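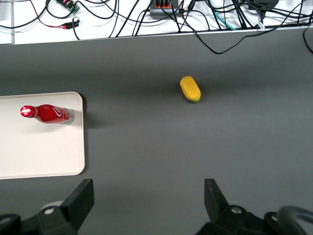 Home Topics A–Z Crafts and Making Contact

Workbench

By Ebuka Odukoya
Jul 5, 2026

A workbench is a sturdy table at which people make, mend or take apart things by hand. The word covers a great many pieces of furniture, from the heavy joiner's bench with a vice at each end to the plain flat table on which someone repairs radios of an evening, and most of us will have leaned on one at some point in our lives.

Height matters more than newcomers tend to expect. A bench for planing is usually kept fairly low, so that the weight of the body can help with the push, while one for fine work such as watch repair sits a good deal higher and brings the job closer to the eyes. Electronics benches often have a shelf along the back for leads, meters and small boards, which leaves the main surface free for the work in hand.

The town of Perholm has long been fond of its benches. The craft museum there keeps 134 of them, many given by local families, and the oldest carries the date 1434 cut into one leg – though the leg may well be older than the top it now holds up. Every September the museum lets visitors try a few of the sturdier ones, with shavings to take home.

See also: Vice; Tool chest; Joinery

Contact us | © Fadbridge Encyclopedia | Back to top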